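Robot Learning Practicum
Unit 6: Collecting Demonstrations on a Two-Arm Cell
Handout prepared by Afaf Moussa and Hefin Rees
Revised December 12, 2022

Read this before your first session on the cell. It covers what an episode is, how the camera streams are used, what to write in the log, and how episodes are accepted or dropped. The grading sheet is separate.

Wrist and fixed views, kitchen-object layouts:
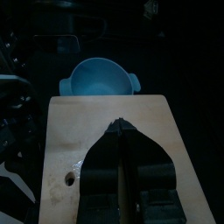
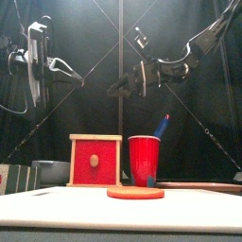
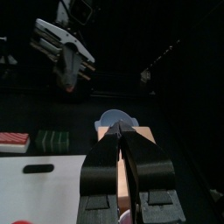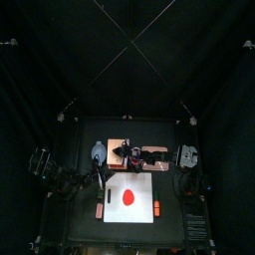
6.1 Terms

Episode. One continuous recording from the start signal to the stop signal, with all camera streams and the joint positions of both arms.

Demonstration. An episode in which the operator carries out a task from the task list. Every demonstration is an episode. Calibration sweeps and aborted runs are episodes and are not demonstrations.

Layout. The set of objects on the table and their positions at the start signal. Two episodes with the same objects in different positions have different layouts.

Operator. The person moving the arms. The second member of the pair keeps the log.

6.2 What the views provide

The fixed views give the relation between objects: which board is in front of which, where each arm is coming from, what is left on the table. They are weak on contact. In the last view above, the arm from the right passes across one wooden board with its gripper over the other, and it is hard to say from that view alone what is at the fingertips.

A wrist view has the opposite problem. When the fingers are closed on a block, as in the third view, the grasp is plain and much of the table near the fingers is hidden. In the first view the closed fingers cover part of the board they point toward, and the bowl past the far edge of the board is only partly visible. A policy trained on a wrist stream alone will tend to lose the goal object during the approach. Students in the September section confirmed this on the Pundora baseline, and the plots are in Appendix B.

Use all streams in training unless the assignment says otherwise. Do not crop the wrist streams to remove the fingers. The position of the fingers in the view is information the model needs.

6.3 Before recording

1. Home both arms.
2. Check that every stream is live and that the clocks agree. A stream that is behind the others by more than 2 frames must be restarted.
3. Place the objects according to the layout card. If there is no card, draw one.
4. Write the task sentence in the log before the start signal. Use one verb per action and name the object the way the object list names it. "Place the block in the bowl" is acceptable. "Tidy up" is not.
5. Confirm which arm moves first.

6.4 During recording

Move at a steady speed. Long pauses teach the model to pause. If you need to think, stop the episode and begin again.

Approach the object from a direction that keeps it in at least one view until contact. For tall items such as a cup, come in from the side where the fixed view is clear of the other arm.

A missed grasp may be corrected once within the episode. Leave the correction in. Recoveries are useful and most sets have too few of them. A second miss ends the episode, and the log entry is marked R.

Keep hands out of the cell between the start and stop signals.

6.5 Varying the layout

The model should not be able to solve the task by memorizing positions. Between episodes, change at least one of the following:

- position of the target object
- orientation of the target object
- position of the container or board
- distractor objects
- starting pose of the idle arm

Changing the distractors alone for many episodes in a row gives little. Trinh Kim's analysis of the Cindholm set found that the target position had been left nearly constant in one batch of 201 episodes. The trained policy reached for that position even when the target was elsewhere.

Striped blocks and other strongly patterned items need extra rotation. The stripes are an easy cue, and the model will attach to them if they always face the same way.

6.6 Log format

One line per episode, fields separated by commas:

episode number, task sentence, layout card, operator initials, outcome, note

Outcome is S (success), P (partial), F (failure) or R (rejected). Judge the outcome by the state of the table at the stop signal. A block resting on the rim of a bowl is P. Use the note field for anything a later reader could not recover from the streams, such as a changed gripper pad.

6.7 Review

Each pair reviews the episodes of another pair. Watch the fixed view at normal speed, then step through the wrist view from first contact to release. Drop an episode if any of these hold:

- a stream is missing or frozen
- the task sentence does not match what was done
- an arm was moved by hand
- the object left the work area

Do not drop an episode for being slow or inelegant. Mark it and leave the decision to training.

The Vurodholm set used in Unit 7 was reviewed this way. It holds 1,934 accepted episodes, and 31 were dropped in the final pass, most of them for mismatched task sentences. Ngọc Chu maintains the list.

6.8 Assignment

Collect one batch in pairs on a task of your choice from the task list. Submit the log, the layout cards, and one page on how you varied the layouts. State which views were blocked during contact and by what. Train the Pundora baseline twice, once with all streams and once with the fixed streams only, and report both results on the held-out layouts.

Reading: Unit 5 notes on time alignment; Pennington operating guide, chapters on homing and emergency stop.

Questions about cell bookings go to Oanh Lò.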